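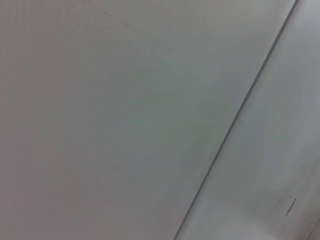
Gray Is a Decision: Notes for a Talk on Paint, Walls and Regret

Home Talks Notes Workshops About Contact
Search this site Enter keyword Go

Speaker notes, January 2021. Running time 60 minutes if they laugh, less if they don't. Slide cues in brackets.

[Slide 1 – title]

Let them sit down. Say hello. Don't apologize for the subject. They read the word "paint" on the poster and came anyway.

Opening: I have picked paint colors for a living for 11 years, and in that time most of my clients have asked for gray. They come in with a folder of oranges and deep greens and a page torn from a magazine with a red dining room on it. We talk about the red dining room for a good long while. Then they ask what I've got in gray.

Pause here. Someone will look at their spouse.

[Slide 2 – the plain one]

Leave it up longer than is comfortable. Ask what color it is. Take answers. You'll get gray, blue, green, and one person at the back who says "greige" and means it. Ask them to look at the middle, then at the lower left corner. Greenish in one place, closer to mauve in the other. Then ask which of those they'd like to live with until the kids leave home.

Point to make: every gray is leaning on something. It leans blue, green, purple or brown, and you won't find out which until it's on four walls and you've put the furniture back.

[Slide 3 – the Clullelville library]

Tell the library story. The reading room at Clullelville was meant to be a calm, neutral gray. The sample card was lovely. The sample card had also been looked at in an office with no windows. The reading room has tall windows on the north side and a lawn outside them. North light is cool, grass throws green, and the walls took both. By opening day people were telling the front desk they felt seasick in Biography.

The fix was a warmer gray, one that looked faintly pink on the card. The building people hated it on the card. On the wall it looked like gray. (Say this slowly. It's the most useful thing in the talk.)

[Slide 4 – light]

Go through the directions quickly, they can get this from the handout:

North rooms: cool and steady. Go warmer than feels sensible.
South rooms: forgiving. You can get away with nearly anything and people will compliment your eye.
East rooms: gorgeous at breakfast, sulky by dinner.
West rooms: the reverse, plus one hour in the evening when everything is apricot and there's nothing you can do.

Then bulbs. Ask who knows what bulbs they've got at home. Wait for the silence. A room painted to suit daylight and then lit at night with whatever was on sale is two rooms, and you only picked one of them.

[Slide 5 – Wostholm]

The Wostholm clinic corridor. I'm allowed to make fun of this one, it was mine. One gray for the walls, one for the doors, one for the trim, all off the same strip. On paper it was restrained. In the building, patients walked past the exam rooms because they couldn't find the doors. We repainted the doors in August, in a blue I'd suggested first and talked myself out of.

Don't dwell. Let them enjoy it and move on.

[Slide 6 – sheen]

This is where the room goes quiet, so speed up. Same color, different finish, different color. Flat soaks up the light and hides the plasterer's sins. Satin bounces it back and points each one out by name. Gloss is for trim and for people with very good walls or very poor eyesight.

If there's a contractor in the audience, this is when they nod. Find them and smile. You'll need them in the Q&A.

[Slide 7 – names]

Read a few from the Treloar card, deadpan: Wet Slate. Old Nickel. Patience. Harbor Before Nine. Ask the audience to guess which of them is the darkest. It's Patience. Always gets a laugh, except in Brustham, where they wrote it down.

Serious point under it: the name sells the can. I've watched a couple reject a perfectly good gray called Dolphin and come back for its near twin called Ash Linen. Cover the names with tape before you take the cards home.

[Slide 8 – what to do]

Buy 2 sample pots, never one. With a single sample you're only deciding whether you like it. With a second beside it you can see what each one is leaning on.

Paint big pieces of card and move them around the room. Leave them up for a few days. Look at them in the morning, with the lights on, and on a day when it's raining and you're cross.

Hold them against the floor. Everyone holds them against the ceiling. The floor is bigger news.

[Slide 9 – money]

The library repaint took 700 dollars' worth of paint and a great deal more in labor. The sample cards would have cost lunch. Leave a beat for the contractor.

[Slide 10 – questions]

Likely ones:

"Is gray over?" They've been asking since I started. Say it'll be over when landlords say so.

"What about white?" Say that's a separate talk and a longer one.

"What color is your house?" Gray. Hallway, stairs and landing. The dining room is red – show the photo if the projector's still behaving.

Handouts are on the table by the door. Ask them to leave the fan deck.

Contact | Copyright, all rights reserved | Back to top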